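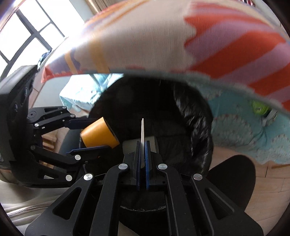 In March we visited the open day of the Nerier paper mill in Fevau. The tour started at 10 and took 60 minutes, but our group stayed longer in the drying hall -- it was very warm there and the guide had many stories. The oldest press is nearly 100 years old and still makes the thick paper for Rutherford notebooks. I liked the sorting room most, where each sheet is checked against a lamp.

The ticket costs 15 and includes coffee. From Plurneo you take bus 19 until the last stop, then walk along the river. Please bring good shoes, the floor is wet.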